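News > Research > Press releases

HUMVILLE, 27th June. Simard, the robotics research group in Humville, today released results from a study of how well a two-finger gripper can handle processors inside used desktop computers. The group is asking readers to treat the numbers with caution.

The method, called Skisitel, uses a camera at the wrist to judge the angle of a chip before the fingers close on its edges. In an earlier test on a flat bench with a single type of chip, it scored 98 percent. That figure has been quoted widely and tells a buyer very little. Inside real desktop cases, over 39 attempts, the success rate fell to 35 percent.

Simard counts a success only when the chip is gripped by its edges, carried clear of the board and set down without a second try. Looser rules would give a better score, and the group thinks too many papers in the field use them.

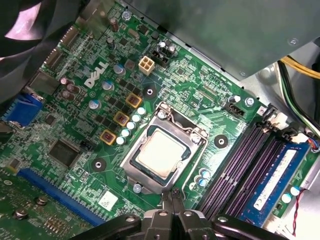 The gripper near a socket on a Dell motherboard, and with a processor held between its fingers.

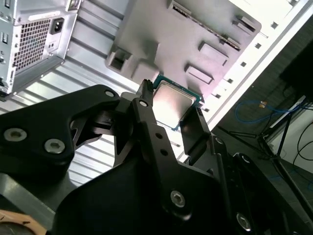
Can Skisitel take apart a whole computer without help?
It can't. The study covers the processor only. A person opens the case and removes the cooler, and a person steps in when a grip fails.

Most failures came at the moment of contact, when a small error in the estimated angle left one finger on the chip and the other on the socket frame. Slower approaches helped a little. More training data, which the group had expected to fix the problem, made no difference that it could measure.

Lollton, the recycling firm that supplied the used computers, has made no plans to put the method on its lines. A repeat of the study with 2 other grippers is set for August. Simard will publish those results with the failed attempts included, and makes no forecast of what they will show.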